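My old computer became very slow in December, and I decided to open it before buying a new one. I am not a technical person. My father repaired radios, but I only held the flashlight for him, and I think he preferred it like this.

The computer was put together for me in a small shop called Grallow, and the bill is still in my drawer: 3,049, with the screen. For that money I wanted at least 3 more years from it. Kofi Arthur, my neighbor from upstairs, told me on the phone that the memory is the easiest part to change. I should lay the case on its side, take off the panel and look for the long slots on the board.

I did this in the evening on the kitchen table, with a cup for the small screws. I was surprised how full a motherboard is. So many tiny parts, and white letters next to them that mean nothing to me! But the four black memory slots I recognized at once, because they are so long, and they have light-colored latches at the ends.
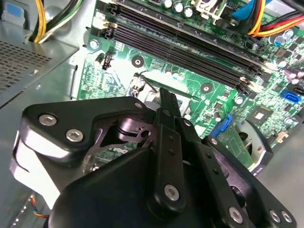 Do you have to push hard when you put new memory in? Harder than I expected, but first you must check that the notch is on the correct side, and then you press evenly until the latch closes.

My first try went wrong. One stick was in only halfway, and the computer stayed black and made a beep. I turned it off, pulled the plug, drank a tea and did everything again with more patience. On the second try it started normally. Now I have 8 gigabytes more than before, and my photo program opens while I am still sitting down.

I also cleaned the dust from the fan with a soft paintbrush. My sister Adis says I should do the same with her computer. I told her yes, but after the holidays, and she must bring the cake.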